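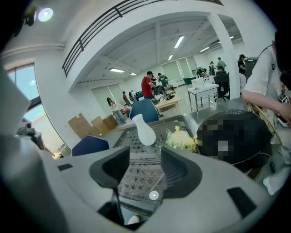 Viltarer hand-held gripper kit, reviewed after a spring and half a summer
Posted 2026-07-27 by Ita Tierney

I bought the Viltarer kit in March to build at the shared workshop where I rent a bench. It is a two-finger gripper you hold in your hand, with a mount for a camera on top. You pick things up with it, record the video, and later use the recordings to teach a small robot arm the same motions. My arm is a Grorska desktop model that lives at home. The gripper goes back and forth in a tote bag.

The kit cost me $78, without the camera. I already had a wide-angle one that fit.

What comes in the box

You get the printed parts for the handle and housing, two fingers, a linear rail, a trigger with a return spring, a bag of screws, a sheet of small markers and a folded paper guide. The screws are all in one bag. Sort them by length before you start. I didn't, and put a long one where a short one belongs. It bottomed out against the rail and the carriage stopped moving. Backing it out fixed it.

The prints were clean. I filed one slot in the housing where the trigger arm passes through. Everything else went together as it came.

Build

I spent 90 minutes on the first evening and got as far as the rail. The second evening took longer, mostly because of the trigger linkage. The guide shows it from one side only, and the arm can be installed backward. If your fingers open when you squeeze, you have done the same thing I did. Take out the pivot pin, flip the arm and put the pin back. You do not need to remove the rail -- I did, and lost an hour putting it back square.

The camera mount is the weak part of the kit. It holds the camera with two friction tabs, and mine would slowly tip forward during a session. A tilted camera changes where the fingers show up in the recording, and then the early clips don't match the late ones. I put a strip of rubber under the tabs and added a zip tie. It has stayed put after that, but I would rather have paid a few dollars more for a proper screw clamp.

Using it

The grip is comfortable for short sessions. The weight sits forward, and after a long run of recordings I feel it in the wrist. The trigger is light. With the spring it ships with, the fingers snap open when you let go, and that is a bad way to put down anything that tips easily. A softer spring from the hardware drawer made releases much smoother.

For practice I work with whatever is on the table. A vase with a narrow neck is a good test, and so are artificial flowers. The vase wants a level approach and a straight lift. The flowers are harder. Stems slide out sideways if you grab them near the tips of the fingers, so you have to reach in further than feels natural. A basket handle is easy for a person and hard for my arm, which still comes in too low on most tries.

The surface matters too. A patterned tabletop gives the tracking software more to hold onto than a plain white one. On my kitchen counter, which is glossy and has almost no pattern, it lost its position again and again. I now put a woven placemat down at home and the problem is mostly gone.

A big bright room with people walking through it is less trouble than I expected. The tracking ignored most of the movement in the background. It did fail when somebody walked right past the lens.

Software

Viltarer points you to a free program called Nusiris for turning the video into something the arm can use. It runs on my old desktop. The setup notes assume you know your way around a command line. If you don't, find someone who does for the first install.

By the end of June I had 2628 clips recorded, which is far more than you need to get started. Nusiris threw out a fair share of them, mostly clips from before I fixed the camera mount. It will tell you a clip was rejected but not why. I would like to see that changed.

Compared with the Achari

A friend lent me the Achari version for a weekend. It has a metal rail and a real camera clamp, and it feels tighter in the hand. It also costs a good deal more, and the fingers are glued on. On the Viltarer they come off with two screws each. I have already cracked one finger by dropping the whole thing on concrete, and swapping it took less time than finding the right driver.

Good

Price, clean prints, replaceable fingers, light trigger.

Not so good

Camera mount, stiff return spring, one-sided drawings in the guide, unsorted screws.

Would I buy it again?

Yes, for home use and for learning. If I were lending it out to a whole workshop I would look at the Achari first -- the mount alone would save arguments. Spare fingers for the Viltarer are sold in pairs. Order a set with the kit, as shipping on the small parts is nearly as much as the parts themselves.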